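Éloge de la table trop grande

Je sais, tout le monde veut gagner de la place. Les magazines nous vendent des consoles qui se déplient, des plateaux qui rentrent dans le mur, des tabourets qui s'avalent les uns les autres... Moi, je défends la grande table, celle qui mange la moitié du salon et dans laquelle on se cogne la hanche tous les matins !

J'ai vécu 10 ans avec une petite table pliante. Résultat : on ne la dépliait jamais. On dînait sur le canapé, l'assiette sur les genoux, et les amis, on les voyait au restaurant. En août, j'ai craqué pour un grand modèle à 442 euros (mon amie Aoi Kobori m'a traitée de folle, puis elle est restée dîner jusqu'à minuit). Depuis, on y mange, on y coud, on y laisse traîner un puzzle pendant trois semaines sans que ça gêne personne.

Et puis j'aime le bois clair, même quand il marque. Une auréole de tasse, une rayure, tant pis, je ne vais pas vivre avec des sets de table toute l'année.
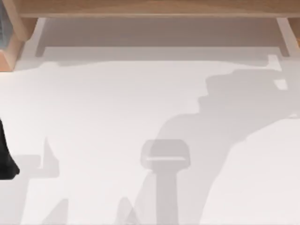 Bois clair pour le plateau comme pour les pieds (image de synthèse).

Alors mesurez votre pièce, bien sûr, mais prenez la taille au-dessus. Le canapé se poussera un peu.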